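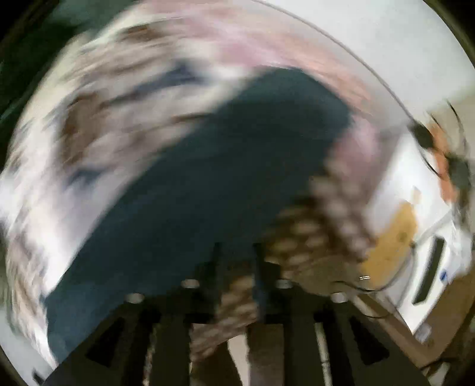 4. Perception under blur: the keyframe gate

I'll be blunt about where this section comes from. Our first version of the Skumon pipeline treated every recorded frame as equally trustworthy, and the policy we trained on it was bad at clothes. It would close on a print in the background fabric and leave the garment alone. Josiane Texier went through the failures one evening and pointed out that most of them shared a look: a dark, nearly plain garment on top of a busy patterned cloth, with the camera moving fast. So we stopped tuning the policy and went back to the part of the code that decides what the policy gets to see.

4.1 What goes wrong

Our segmenter (we call it Drinden) finds garment boundaries from local contrast plus a learned prior on cloth shape. When the gripper swings quickly, the two cues start to disagree. A plain garment hardly changes under blur, because there's so little texture on it to smear. The patterned cloth under it changes a lot – flowers turn into streaks, and streaks look very much like folds to a network that was trained on folds. In the worst cases Drinden was confident and wrong, and that's the combination we really wanted to get rid of.

Shadows give us a second headache. A soft dark patch on dark cloth can come out of the depth estimator as a hole, and the planner then refuses to put a fingertip anywhere near it.

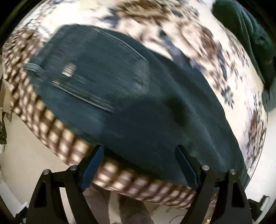

Figure 5. Teal garment on floral cloth with a checked border, seen above the open fingers. Blur and shadow both fall on the garment. Photo: Josiane Texier / Sesteo

Figure 5 is the kind of frame I kept pinned next to my monitor while writing the gate. Look at the long raised fold on the right half of the garment. It's still readable from the lighter ridge along it, even with the blur, and a grasp planner would love to have it. The seam lines are smeared but keep their direction. The small label, on the other hand, has broken up into stripes and is useless as a tracking feature. A single sharpness score for the whole image throws all of that into one number, so you either keep the bad label or lose the good fold.

4.2 The gate

What we do now is score patches. For each one we estimate the direction of the blur from the gripper's own motion, then ask how much edge energy is left across that direction. Edges running along the motion survive and get full weight. Edges running across it get turned down, and anything under the threshold is masked before Drinden sees it. The fingers are masked too, using the known jaw opening, so they never count as sharp content. I forgot that step in the first build and the scores looked wonderful for a whole afternoon.

We kept the shadow handling simple. If a dark patch has a soft border and the neighboring patches agree on a surface, we fill the depth from the neighbors and flag it. The planner may use flagged depth for approach but not for the final closing move.

4.3 Did it help?

We ran the gate on 1104 frames held back from training. It passed 717 of them whole and masked the rest in part. The remaining trouble is mostly green-on-green: when a second dark garment sits near the first, Drinden likes to merge the 2 into one, and no amount of patch scoring fixes that. Tzavaras, our annotation tool, now shows the mask as an overlay so labelers can mark these merges by hand. I'd like to learn that split from motion instead, and Section 6 has the first attempt.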